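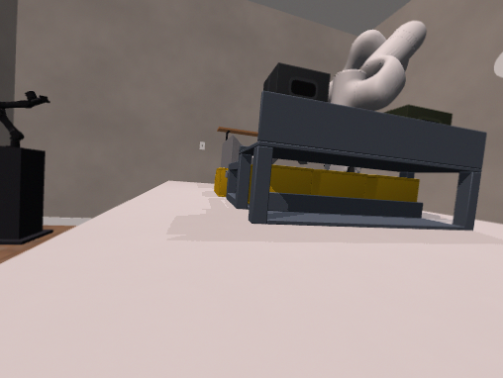
Flekdale, October

When I first heard about the sun stones of Flekdale, I expected a monument. I had in mind a circle, or at least a row, something that one can photograph from a hill. What I found was a low wall behind a sheep field, one flat stone on which a person can stand, and a line of hills to the west which looked to me like any other line of hills.

It took me two evenings to understand that the hills are the instrument. The stone only tells you where to put your feet.

The idea of a horizon calendar is old and can be found in many parts of the world. In the course of a year the place where the sun goes down moves along the horizon, from the southwest in winter to the northwest in summer, and then back again. If you always watch from the same spot, and if the horizon has enough peaks and notches, you can tell the time of year by the feature where the sun disappears. You need no writing for it and no numbers. You need patience, and you need to remember the shape of your own hills, which people who live in a valley do anyway.

In Flekdale there are 4 features with names that seem to belong to such a calendar. The southernmost is a round hill called Kerr. The sun reaches it in the middle of December, and for several evenings it seems to stay there. Further north there is a double notch, then a long flat ridge without any use for the observer, then a sharp point, and finally the shoulder of Prustuvness, behind which the sun sets in June. The names are found on a parish map more than 200 years old, and in the older people's speech they are still used, although today they mean only places.

I must say at once that there is a problem with the two ends. Many popular books love the solstices, and it is easy to see the reason, for they are the limits of the movement and they look important. But for a person who wants to know the exact day, they are the worst moments of the year. Near the solstice the setting point changes so little from one evening to the next that the eye cannot separate them. At Kerr I could not have said, within a week, which evening was the right one. In March and September it is quite different. At this latitude the sun then moves along the horizon by more than its own width each evening, and if you miss one sunset because of clouds, you see the difference on the next.

So if the stone was really used as a calendar, I would expect the best marker to be near the middle of the movement. The double notch is indeed not far from there, but it is a little to the south of the true equinox position, and this small difference has produced a surprising amount of argument.

One side says that it is simply a failure. The notch is where geology put it, and the people of the valley took what they had. The other side says that the notch marks the middle in a different sense. If you take the number of days between the winter and the summer solstice and divide it by two, you do not arrive exactly at the equinox. The earth travels faster in one part of its orbit than in the other, and the half-way day falls a day or two beside the equinox. Somebody who knows only how to count days, and does not have our geometry, would naturally find this half-way day and could believe in it strongly.

I like this second explanation, and because I like it I have tried to be careful with it. In spring, the half-way day comes in our time a little after the equinox, and the setting point should therefore be a little to the north. The Flekdale notch is to the south. One can rescue the theory by putting the observer on a different spot, or by saying that the upper edge of the sun was meant and not its center, and all of this has been tried in print. But a theory which has to be moved every time it is tested is a tired theory, and I do not think that the valley needs it.

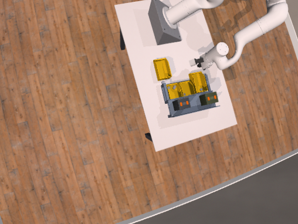 Page last changed: November

The question of date is harder still. With stars one can sometimes say something, for their rising and setting points are shifted noticeably by precession over the centuries. The sun does not help us in this way. Its limits on the horizon depend on the tilt of the earth's axis, and the tilt changes so slowly that in 500 years the difference is much too small for a notch between two hills. A sunset seen from the flat stone this autumn is, for the naked eye, the same sunset which a shepherd could have seen in the Middle Ages. This is beautiful for a visitor and very bad for a historian.

There remains the written evidence, and it is thin. A charter from the year 1,253, as the local guide prints it with a comma that made me smile, speaks of a rent which must be paid "when the sun is in the gap." The original is lost, and we have only a late copy. Some readers take the gap as the double notch. Others point out that the same word was used for a gate or an opening in a wall, and that the sentence may come from Brirkska, the neighboring valley, where the horizon is different and where no such stone is known.

I walked over to Brirkska to see for myself. The path climbs through bracken, and at the top both valleys are visible. From the Brirkska side the western horizon is almost a straight line of moor. I waited for sunset next to the old chapel and tried to imagine how I would fix a rent day there. I could not do it with the hills. Perhaps with the shadow of the chapel, perhaps with the gatepost of a field, where a gap in the wall would serve very well. So the skeptical reading of the charter became stronger for me on this walk, against my wish.

It is necessary to add something about the method, as visitors with a phone application often come back disappointed. The application gives the direction of sunset for a flat horizon. In Flekdale the hills stand well above the flat line, and the sun, which goes down at a slant, touches them earlier and more to the south than the screen says. Also the air bends the light when the sun is low, and lifts the disk by more or less its own width at a sea horizon, a little less over hills. Both effects must be in the calculation. Several of the older claims about the stone were made from a map with a ruler, without one evening on the site, and these can be put aside.

On my last evening the weather was good until nearly six o'clock, and then a bank of cloud came over the ridge. The sun had already passed the notch weeks before and was on its way to Kerr. I saw a red strip, then a gray one. A farmer closing the gate asked if I had come for the stone, and told me that in his family it was used for getting on the horse.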